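Dye bench notebook
January 16, 2022

Picking up where I left off before the break. The avocado bath has been sitting in the cold room with the lid on and it has gone the colour of strong tea, maybe a bit redder. It smells fine (well, it smells like avocado stones, but no worse than before). Strained it through two layers of old sheet and got just under 4 litres of liquor, less than I hoped, so I'm doing small skeins only this time.

Yarn

Using the Millix wool, the undyed one, in 31 gram skeins. I know that's an odd weight. It's what you get when you split the leftovers from the last cone evenly, and I'd rather have them all the same than have one fat one that takes up more than its share. Scoured last night with a drop of Grube soap and left to soak. They felt a bit slippery when I lifted them out so I rinsed them again, and then once more because I didn't trust the first one.

If anyone is using the Grube after me, go easy! It foams like mad in our soft water and you'll be rinsing until dinner.

Mordant

Alum for most of them, nothing at all for 2 skeins so I can see what the tannin does on its own. My guess is not a lot of difference on the wool, but I said that about the onion skins too and had to eat my words when the light test came back. I've tied a knot in the label string of the plain ones. Please don't undo the knots, they're the only record.

Weighed the alum twice. The little scale is drifting again – it gave me a different reading after I bumped the bench, and then went back to the first one after I switched it off and on. I went with the first. There's a better scale at Nistura and I might ask if we can have theirs for a week in March, when the big batch is on.

The bath

Brought it up slowly. I wanted an hour to get to a bare simmer and it took longer, partly because I kept lifting the lid to look (I know, I know). First skein went in and for ages I thought it was doing nothing, just a sort of dirty cream, and then when I lifted it on the stick there was this soft dusty pink coming through underneath. Lovely stuff. Every time I do this I forget how late the colour arrives, and every time I nearly give up and throw in more stones.

The alum skeins are warmer, almost peach. The plain ones are greyer and I think I like them better, though they'd be a hard sell on the shop table. A bit of iron would push them toward a proper mauve-grey, the sort of colour everyone says they want and then walks straight past.
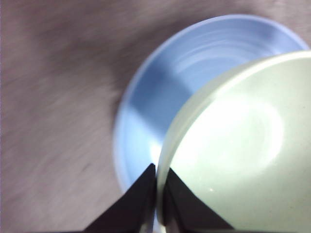
Iron dip

Made up the iron water at 1000 ml with a very small pinch, then used a splash of that in a fresh pot of rinse water. Old notes say to dip for two minutes. I'd say that's too long for the plain skeins, the first one went from pink to slate while I was looking for the tongs. Second one I swished and pulled straight out and it's a much kinder colour.

Rinsed both until the water ran clear and hung them away from the others. Iron pot is washed and back on the low shelf, marked IRON on the handle, so please keep it off the pinks.

To do

Light test strips, half under card, taped to the south window.

Wash test on one alum skein with the Uneo liquid, to see if the peach shifts. It went a bit orange last time and I never worked out if that was the soap or the tap.

Order more Millix before the colour card goes out.

Start saving avocado stones again! The freezer bag is down to the last handful. Clean ones, please, with the green scrubbed off.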